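Software Engineer, Manipulation Planning and Tooling

Reference: Manipulation Software 16
Posted: 12/11/2018
Employer: Brallberg, Household Manipulation Section
Place of work: Vumcombe
Type of contract: Full time, fixed term of two years, with the possibility of extension

Brallberg invites applications for the position of Software Engineer in its Household Manipulation Section. The person appointed will work on the software that allows a robot arm to approach, grasp, move and set down ordinary household items on a table. The position is suited to an engineer who has written software for physical machines and who is prepared to maintain that software after the first successful demonstration.

About the section

The Household Manipulation Section employs 13 people and occupies the ground floor of the Vumcombe building. It maintains five arm stations, two of which are reserved for overnight regression runs. The section develops its own planning and control software under the name Zarnico. Zarnico is used every working day by the section and by a partner laboratory, the Witkowska Institute, with which Brallberg has a joint work program.

Zarnico consists of a perception layer, a grasp and motion planner, a low-level control interface and a set of tools for recording, replaying and labeling runs. The perception layer and the control interface are considered stable. The planner is being rewritten, and the tools have grown without a common design. Most of the duties of this position concern the planner and the tools.

The work on mugs, bowls, cups and similar items depends to a large degree on cameras carried at the wrist. These views are close to the item and change quickly as the arm moves. At short range an item may be only partly in view, and the planner must decide whether to continue, to hold position or to withdraw and look again. The present version of Zarnico makes this decision using fixed thresholds that were set by hand. The section wishes to replace them with a method that carries an estimate of uncertainty from perception through to motion.

Duties

The engineer will be expected to:

Design and write the new short-range approach module of the Zarnico planner, in cooperation with the perception group.

Maintain the interface between the planner and the arm controllers, including the handling of late or missing camera data.

Bring the recording and replay tools under one code base, with a documented file format and a command-line interface that can be used by staff who are not programmers.

Write automated tests that run in simulation and on the arm stations, and review the results of the overnight runs each morning in rotation with other members of the section.

Investigate failed grasps and failed approaches from recorded data, and prepare short written reports on the cause.

Take part in code review. All changes to Zarnico are reviewed by at least one other engineer before they are merged.

Travel to the Witkowska Institute for joint integration work. Two visits per year are planned, each of one working week. Travel and lodging are paid by Brallberg.

The position carries no supervisory duties. The engineer may be asked to advise student interns on the use of the software.

Required qualifications

A degree in computer science, robotics, electrical or mechanical engineering, or a related field. Applicants without a degree who can show equal professional experience will be considered on the same terms.

At least two years of experience in writing software for robots or other machines with moving parts, in industry or in research.

Very good knowledge of C++ and good knowledge of Python, on Linux.

A working understanding of rigid body motion, coordinate transforms and camera calibration, including calibration between a camera and the arm that carries it.

Experience with version control, automated builds and the testing of software by more than one method.

The ability to write clear technical English. Reports, design notes and code comments in the section are written in English.

Desirable qualifications

Experience with sampling-based or optimization-based motion planning.

Experience with visual servoing or other forms of closed-loop control from images.

Knowledge of real-time systems - in particular, the measurement and reduction of delay between a sensor reading and a motor command.

Experience in designing tools for the inspection of large amounts of recorded sensor data.

Applicants are not expected to meet all of the desirable qualifications. They should state plainly in the cover letter which of them they meet and which they would need time to acquire.

Conditions of employment

The working week is 38 hours. Core hours are from 10:00 to 15:00, and the remaining hours may be arranged with the head of section. Work on the arm stations must be carried out on site. Up to one day per week of other work may be done from home after the first three months.

Salary is set according to the Brallberg pay scale for technical staff and depends on experience. The pay band will be sent to all applicants who are invited to the first interview. Staff receive 25 days of paid leave per year in addition to public holidays. Brallberg contributes to the cost of relocation for staff who move to the Vumcombe area to take up the post.

Newly appointed engineers complete a safety course before they are given access to the arm stations. The course lasts two days and is held on site. Until it has been completed, the engineer will work in simulation and with recorded data.

How to apply

Applications should be sent through the careers page of the Brallberg website, quoting the reference given at the head of this notice. A complete application contains:

A cover letter of no more than two pages.

A curriculum vitae.

One sample of code written mainly by the applicant, or a link to it, with a short note on its purpose. Code that belongs to a former employer must not be submitted.

The names of two persons who may be contacted for a reference. References are requested only after the second interview and with the consent of the applicant.

Incomplete applications will be returned once for completion. Applications received by post can't be accepted.

Selection procedure

Applicants who meet the required qualifications will be invited to a first interview by telephone, lasting 45 minutes. Those who proceed will receive a practical exercise based on data from the wrist cameras. The exercise is designed to take one afternoon and may be completed at any time within a period of 16 days. It concerns the choice of the next arm motion when the view of an item is incomplete. No special hardware is needed, and any common programming language may be used.

Views from the wrist of the arm, with a dark gray item on a pale surface:
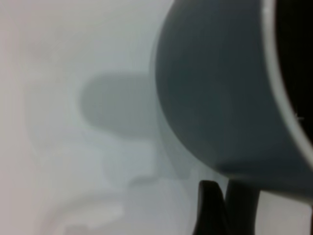
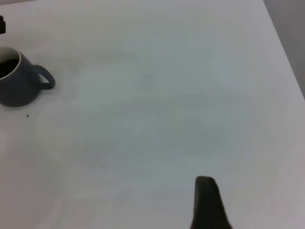
Submitted solutions are read by two engineers of the section, who assess them separately. Weight is given to the reasoning and to the treatment of doubtful cases. A solution that is incomplete but well explained will be assessed favorably. Applicants are asked to include a note of the time they spent, which has no influence on the assessment.

The second interview takes place in Vumcombe and includes a discussion of the exercise, a conversation with members of the perception group and a visit to the arm stations. Brallberg pays reasonable travel costs within the country. Applicants who live abroad may hold the second interview by video.

The section intends to reach a decision within five weeks of the second interviews. All applicants will be informed of the outcome in writing. Those who completed the practical exercise may request written comments on their solution.

Equal opportunity

Brallberg makes appointments on the basis of qualifications and suitability for the post. Applications are welcome from all qualified persons. The Vumcombe building and the arm stations have step-free access. Applicants who need an adjustment at any stage of the procedure - for example, more time for the exercise or a different form of interview - are asked to say so in the cover letter or to write to the personnel office, and the request will not be passed to the engineers who assess the solutions.

Handling of personal data

Application documents are seen only by the personnel office and the members of the selection panel. They are deleted six months after the close of the procedure unless the applicant has agreed in writing to a longer period. Code samples are used for selection only and are not copied into any Brallberg system other than the one used for applications.

Questions about the duties of the position may be addressed to the head of the Household Manipulation Section, and questions about pay and conditions to the personnel office, in both cases through the contact form on the careers page.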